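Ticket 2055
Product: Pallen inventory app, Drondora hosting
Opened: Aug 4, 2021
Priority: normal
Status: closed

Problem as reported
Photo uploads for new stock items fail in the Cele branch account. The progress bar gets to the end, then the message "Item could not be saved" comes up. Text fields save fine if no photo is attached. Other branches are not affected. It worked in June, before the move to the new storage plan.

Steps tried by customer
Logged out and back in. Cleared browser cache. Tried a second browser. Same result each time.

Support, first reply
Please send the error code from the activity log and tell us how many items are in the account. Also try one photo under 10 MB.

Customer
Error code is 141. The account has 1000 items exactly. Smaller photo made no difference.

Support, second reply
Code 141 is a quota error, so the photo itself is fine. The old plan had a limit of 1000 items with photos per branch. The new plan has no limit, but the Cele account still carries the old setting - it was skipped when the others were moved. We have changed it on our side. Please wait for the Sinex sync job to finish, then log out, log in and save one item again. Do not delete old items to make room. Their history goes with them.

Customer
Sync finished. Logged in again and the first test item saved with its photo. Thumbnail shows in the list and the full size opens. 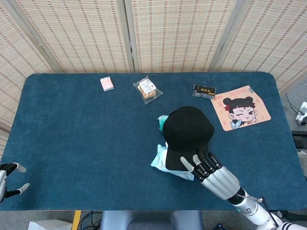 Pink box, wrapped pastries or biscuits, black packet with gold lettering.

Customer
One more thing - the items saved without photos last week still show a gray square. Do they need to be entered again?

Support, third reply
No. Open each one, choose Edit, add the photo and save. The item number stays the same.

Customer
Done for all of them. You can close this.

Resolution
Old plan quota removed from branch account. No change to the app.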